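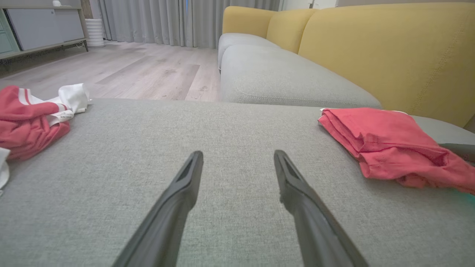

4 min read

Wrist view loses the second shirt when the fingers close — student project, tidying clothes off a sofa

Posted by Muchen Xia in Student projects, March 2024
2,329 views

I'm in the second year of a college course and my group is doing a pick-up-and-fold project for the end of the module. The arm has to take clothes off a sofa one at a time and put them in a tray. We have a two-finger gripper with a small camera at the wrist, and the picture is what the camera gives us at the start of a run. Red and white garment on the left, folded red one on the right, light grey seat.

The bunched-up one is fine. We get hold of it on most tries. The folded one is where we have trouble, in two ways.

First, the fingers are dark grey and they come up from the bottom of the view, so as the arm goes down they cover more and more of the cloth. By the time we are low enough to grip, the program can't find the edge of the garment any more and it stops.

Second, when it does grip, it often picks up only the top layer and the shirt unfolds as it lifts. We lose marks for that.

We find the clothes by colour. I took 2,000 stills from the wrist camera and set the limits by hand. Both garments are close in colour, so if they are pushed near each other the program sees one large red thing. The yellow back cushions also get picked up in the evening when the room lights are on.

Things we have tried:
Opening the fingers wider. Helps a bit with the view, but then they hit the seat on the way down.
Slowing the last part of the move. No change.
Ironing the shirt. It made the layers slide more.

We can't move the camera, as the mount is part of the kit and our tutor, Mrs Aebischer, has said that all groups must use the same one. The demonstration is in April. Is there a simple way round this or should we go back to doing only the loose one?

Cyrill Hubmann

You don't need to see the shirt at the moment you grip it. Take your picture from higher up, work out where you want to go, and then go there without looking. The shirt isn't going anywhere in two seconds. We did this at the Trerport schools day with a much worse camera than yours and it was good enough.

The steps we used:

Stop the arm well above the seat, with the fingers open as you have them now.
Take several stills and average them, as one still can be noisy.
Find the garment and save the grip point in arm coordinates, not in picture coordinates. A lot of people miss this. If you save the pixel position it means nothing once the arm has moved.
Go down in a straight line to the saved point and close.
Lift a little, then look again to check that the patch of seat has changed.

For the fingers in the view, make a mask. Put the gripper over a plain sheet, take a still at each opening width you use, and mark every pixel that belongs to a finger. Tell the program to ignore those pixels. Leave a small border round the mask. It takes an afternoon and you never have to do it again unless someone knocks the mount.

While you are doing that, look at the inner side of your right finger, partway down. There is a notch or a chipped edge. It may be meant to be there, I don't know your kit, but if it is a chip it will catch threads. Compare it with the left one before you spend more time on the program.

For the yellow cushions, cut the search area. You know where the seat is from the fixed start position, so only look inside it. Anything behind the front cushion can be thrown away before the colour step.

Elfriede Aigner

I agree with most of the above but it doesn't deal with the layers, which is the part that costs you marks.

If you come straight down on the middle of a folded shirt and pinch, you will get the top layer. Any two-finger gripper will do that. You need to go in from the side, at a folded edge, with one finger under the stack and one on top. Tilt the wrist so that the lower finger touches the seat first and slides in. On a woven seat it will drag, so go slowly, and set a limit on the push so that it stops if the cushion starts to bunch up.

Choose an edge where the fold is closed. The open side is where the layers come apart. My group (evening class in Grodell, 8 students, two arms between us) wrote a rule for this: try the closed edge, and if the grip fails, back off and try the same edge a little further along. Don't let it try a new side each time or the shirt ends up in a heap.

Don't bother with more stills. If they were all taken in the same light, another thousand won't tell you anything. Take a small set with the lights on and a small set in daylight and set your limits on both.

On two red garments touching, colour alone won't part them. You could use the white stripes on the left one as a marker, but that only works for that garment and it would be a poor thing to show an examiner. Better to nudge one sideways first and look again.

Zaid Sabbagh

had the same thing with the layers. we stuck thin rubber on the fingertips and it got better. check your rules allow it

Muchen Xia

Thank you all. I have made the mask and it now finds the folded shirt from the higher position. Rubber is not allowed, I asked. We are trying the side approach next and I will post the settings when we have some that work.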